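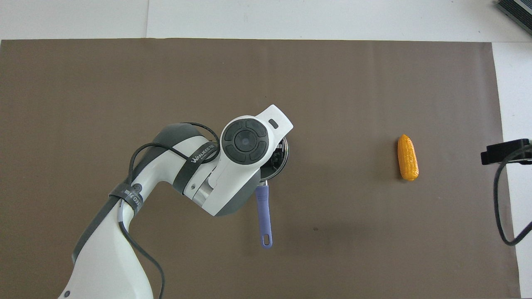

A robotic arm reaches over a brown mat on a white tabletop.

Nullero has agreed to sell its mobile masts in the Clandska region to the infrastructure company Nautiyal and rent space on them under a long-term contract. The deal covers 600 sites, most of them in rural areas, and is expected to close in February if the regulator gives its approval.

The two companies did not disclose the price. Nullero said the money would be used to pay down debt and to fund the next stage of its fibre network, which is being built out from the larger towns in the region.

Under the terms of the agreement, Nautiyal will own the towers, fencing, power supply and ground leases. Nullero will keep its antennas, radio equipment and spectrum licences, and will remain responsible for the service its customers receive. The rental contract runs for 12 years, with an option to extend it.

The operator said customers would not need to do anything and that there would be no planned loss of coverage during the handover. Tariffs and existing contracts are not affected.

Staff who look after the sites will be offered a transfer to Nautiyal on their present terms. Nullero did not say how many people that involves, but said talks with employee representatives had begun before the sale was announced.

Nautiyal already owns masts in the neighbouring districts and has been looking for a way into Clandska for several years. It said it planned to open the newly acquired sites to other operators, which at present have to build their own or go without coverage in the more remote valleys. Any operator wishing to use a tower would be charged according to a published price list.

The most likely tenant is Zistuvley, the smallest of the three mobile networks in the region. Its coverage is good along the coast and in the main towns but patchy inland. Zistuvley said it would study the price list when it was available and had made no commitment.

As part of the deal, Nautiyal has promised to strengthen towers that cannot carry a second set of antennas in their present state. The work will start with sites beside main roads. It has also agreed to replace the backup batteries at the most exposed locations, some of which went off air last winter when storms brought down power lines. A timetable for the battery work will be drawn up after the sale closes.

Nullero will go on using the 700 MHz band for its rural coverage, and said it intended to add further capacity at busy sites next summer. The cost of that equipment falls to the operator and sits outside the agreement with Nautiyal.

The regulator is expected to look at whether the sale would leave too many of the region's towers in the hands of one owner. It may also ask for limits on rent increases during the life of the contract. Both companies said they had held early discussions with officials and did not expect to have to sell any sites as a condition of approval.

Local councils in Clandska have asked for assurances that masts standing on public land will stay under the same planning rules. Nautiyal said the existing permits would pass to it unchanged – including the height limits set for sites near villages – and that any new structure would need a fresh application.

Small masts on rooftops and inside buildings are left out of the sale. Nullero said it had no plans to part with them, as many are tied to agreements with individual landlords. The company's sites outside the region are also excluded.

Nullero will give more details of how the sale affects its accounts when it publishes its annual results.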